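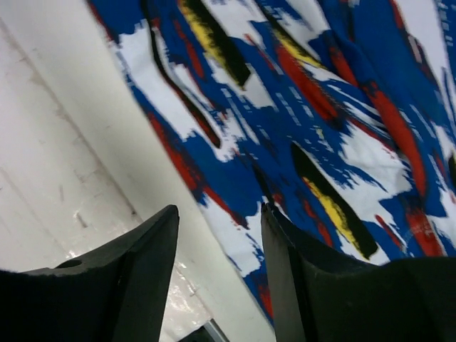
Embla Kvam replied to my last one that two weeks of texting before meeting is way too long and by then you're dating your own phone. ok. fair. so, thread, typing this between errands

Background for new people: I'm 61, divorced, back on the apps since October. Tendbridge mostly. Tried Imilov for like a day, kept showing me people in other states

My thing was always text first, get to know them, THEN meet. Felt safe. Felt polite too I guess

Problem is you build a whole person in your head. The guy in the texts was funny and quick. Guy at the coffee place was fine. Perfectly nice! But I kept waiting for the other one to walk in

And he probably felt the same way about me. I'm funnier when I have ten minutes to think of a comeback

So new rule. 10 messages, tops, then a phone call. Actual call with voices. If the call is ok, coffee that same week

Before anyone yells, the 10 is for him and me together. And "hi" counts lol

Biggest suprise: most of them say yes to the call. Was sure they'd all run. I've asked 7 so far, 2 said no thanks, one of those was pretty snippy about it, fine, bye

Calls are awkward for the first minute. Every single one. Both talking, both stopping, "no you go ahead." Then it either loosens up or it doesn't

What I listen for: does he ask me anything back. Had a call where I learned all about his boat, his knee, his brother's lawsuit. Could not have told you if he knew my name 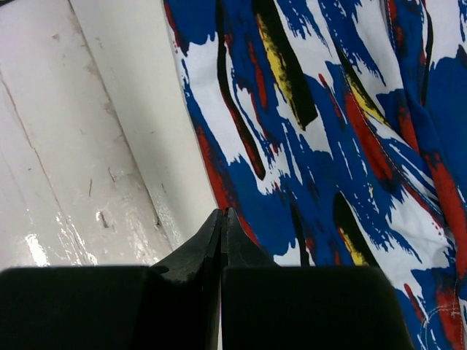
Patterned fabric, up close

Anyway. Jae-in Kwak asked what I do about safety. Good question, should have started with it

I don't give my regular number. Free second number, goes on the same phone, takes five minutes to set up. Last name comes later, after coffee

Public place, daytime, I drive myself. My sister gets the name and the address and I text her when I'm back in the car. She's asked for a photo of the license plate before, which, no, I'm not creeping around a parking lot

Hour max on the first one. Say it up front, "I have to be somewhere at 3." Then if it's going great you can be a little late for your imaginary thing

Couple people asked about video instead. Tried it with one guy, spent the whole time looking at my own neck. Phone is better for me, you do you

Valeriano Ortuño says he does the opposite, months of long emails, and he met his wife that way. Sure! Emails are different tho. People write real stuff in an email. My texts were all "how was your day" "busy, yours?"

What I'm still bad at: saying no after. The coffee was fine, he wants a second one, I don't. Used to just go quiet and hope. Now I send one line same evening, "nice meeting you, didn't feel a match, good luck out there." Takes me an hour to hit send every time

Most write back something kind. One sent a thumbs up and nothing esle, I laughed

Have a call tonight at 7:30 so going to go eat something. Will read replies later, if you've got a good question for the awkard first minute put it below please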